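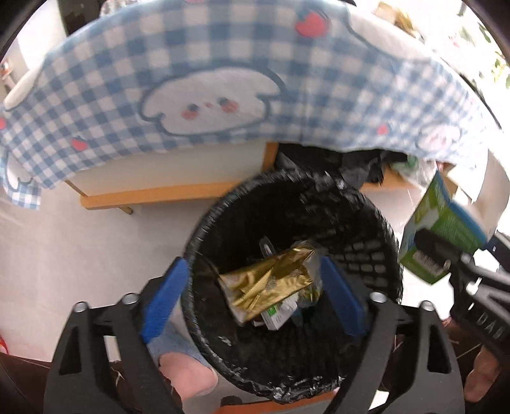 What should be done with an empty cardboard box when the nearest bin is the small one in the living room or the bedroom?

It should be flattened and carried to the paper and card collection, and only the wrapper or film from inside it should stay in the small bin, if the local collection does not accept it.

HESAR STARTS "GALA" IN CLUTHAM: SMALL BINS, LESS CARD IN THE RUBBISH

Clutham, 9 August 2023

Hesar, the household waste and cleaning supplies company of Clutham, announces the opening of Gala, a programme about the small bins in our homes. The kitchen bin has received much attention in past years. The other bins, which stand beside the sofa, under the desk, in the bathroom and in the hall, have received very little. Gala is made for them.

The programme is open to all households in Clutham and has no cost for the participant. Each household that registers receives a folding card sorter, a printed sheet for the wall and one roll of liners in the size of its own bin. Hesar has prepared 2,000 sets for the first period. At the moment of writing this release, 1,607 households have already registered, and the remaining sets will be given in the order in which the requests arrive.

Why the small bin

In a room bin we usually find packaging which was opened in that same room. It is a sweet wrapper, a piece of clear plastic, a little white box from a cream or a cable, a bigger carton from something that came in the post. Some of these things are rubbish in Clutham and some are not, but in the room bin they have all the same lining around them and they leave the house together in one tied bag.

Between April and the summer, Hesar visited 60 homes in the town which had agreed to it, and spoke with the residents about where their packaging goes. Most of them were sorting carefully in the kitchen. The same people told us that they do not sort in the other rooms. The reasons were simple. The card box is downstairs, or it is outside, or the bin was close to the hand.

"I was expecting that people would tell me they don't know the rules," said Snædís Ragnarsson, who leads Gala for Hesar. "They know them very well. One lady corrected me about milk cartons, and she was right. But she keeps a round bin near her armchair and everything goes in there, also the boxes. For her it was a different kind of bin, a bin without rules."

What a household receives

The card sorter is a flat holder that opens to stand by itself beside a bin, and folds again when it is not needed. It is made for flattened packages up to the size of a cereal box. Bigger boxes should go directly to the outside collection. The sorter does not need a liner and should not have one, as paper and card in Clutham are collected without a bag.

The wall sheet shows the most common packaging from living rooms, bedrooms and bathrooms. It is printed on one side, in large letters, and can be ordered in several languages. We have tried to keep the sentences short. A household that prefers to have the sheet only as a file can say so in the registration form.

The liners are offered in two sizes, for small room bins and for medium ones. Please measure the bin before you order. It is necessary to know the height and the width at the top edge, and to add some centimetres for the part of the liner which is folded over the rim. A liner that is too short slips down when something heavy is dropped in. A liner that is far too big makes folds where small things are caught, and it is also a waste of plastic.

For baskets and bins with openings in the wall, a liner is advised if any food wrapping is thrown there. For a bin that holds only dry paper, it can be left out completely.

How to sort packaging from a room bin in Clutham

Cardboard boxes and sleeves. Open the glued ends, press flat and put in the card sorter. A label or a barcode sticker can stay on. Printed colours are no problem.

Boxes with something inside. Please take out the inner bag or tray first. This is the most frequent mistake that our collection staff meet.

Shiny wrappers. Foil and metallic plastic look alike. Crush the wrapper in your hand and let it go. If it stays in a ball, and it is clean, it can go with the metals. If it opens again by itself, it is plastic film and belongs with the rubbish.

Clear film and crinkled plastic from around a package. This goes with the rubbish in Clutham at present. Some shops have a collection point for it, and the wall sheet leaves a space where you can write the address of yours.

Card with food or cream on it. A small mark is accepted. If the card is soft or greasy, it is rubbish.

Batteries and small electrical parts. They must never be put in a room bin, whichever liner is used. The wall sheet gives the places where they are accepted.

Tissues and cotton. They always go with the rubbish, also when they are white and clean.

Emptying day

During the visits, many residents asked how often a small bin should be emptied. Hesar recommends to do it on the evening before the collection, room by room, with the card sorter in one hand and a bag for the rubbish. It is good to look quickly into each bin before tying the liner. If a box is lying on the top, it can still be taken out and flattened. Nobody should dig with bare hands in a full bin, as there may be broken glass or a blade under the paper.

A liner with only dry things inside does not have to be changed every time. It can be emptied into the bigger bag and folded back over the rim. Several households in the first group told us that they had always been tying and throwing the complete bag when it was nearly empty, and that they have now stopped this.

"My bins are clean, so I was buying liners for nothing," said Homa Yazdani, a resident of Kazemi Road and one of the persons who tried the card sorter before the opening. "Now the liner in my study stays until it has a hole. The sorter fell over in the first days, I must say this also. I put it between the bin and the wall and there it stands. My husband still puts the boxes in without flattening, and then it is full after two boxes."

The remark about stability was repeated by other testers. The base of the sorter was made wider before the sets were printed and packed, and a strip was added underneath for smooth floors. Households from the test group who have the earlier model can exchange it at the Hesar counter. The old one will be used again for demonstration.

Registration and collection of sets

Households can register at the Hesar counter in Clutham, by telephone or with the form on our website. The form asks for a name, an address and the size of the bin or bins. One set is foreseen for each household. A second card sorter may be requested by homes with more than one floor, and will be given if there are sets remaining when the first requests are completed.

Sets can be collected from the counter during the normal opening hours. Residents who are not able to come, or who cannot carry the parcel, can ask for delivery with the regular liner round. There is no charge for this delivery. Please do not ask the drivers of the waste collection for a set, as they do not carry them.

Tenants do not need a permission from the landlord, because nothing is fixed to the wall except the sheet, and the sheet can also be laid inside a cupboard door or kept in a drawer. Landlords and agents who want sets for more than one address are asked to write to us before registering, so that we can prepare the correct liner sizes together.

Shared houses

Gala has a separate sheet for shared houses, where several people use the same living room and each has a bin in the bedroom. It contains an empty table in which the residents can write who carries the card down in which week. Ms Ragnarsson will hold an open hour for shared houses at the counter, and will bring different shapes of bins for trying the liners. Residents are welcome to bring packaging that they do not know how to sort. Please bring it empty and dry.

"Bring the difficult ones," said Ms Ragnarsson. "Boxes with a plastic window, envelopes with bubbles, the bag inside the bag. I have a whole shelf of these in my office and I am always looking for a new one."

What comes next

The first period of Gala will run until all sets are given. After that, Hesar will ask the registered households to answer a short questionnaire on paper or online. The questions concern the sorter, the sheet and the liners. Nobody will look into the bins of participants, and the answers are not connected with the waste collection of any address. The results will be published on our website, and a printed copy can be read at the counter.

Schools, offices and waiting rooms are not part of the first period. We have received many requests from them and we keep a list. A bigger card sorter is in preparation for such rooms, and its price is not decided yet.

About Hesar

Hesar supplies liners, bins and cleaning goods to households and small businesses in Clutham and gives advice on sorting at its counter. The counter also accepts used batteries and empty printer cartridges from private persons.

Contact for the press

Snædís Ragnarsson, Gala programme, Hesar, Clutham. Interviews can be arranged in the mornings. Journalists who wish to see the card sorter or receive the wall sheet for printing are asked to mention this in their message, together with the language they need.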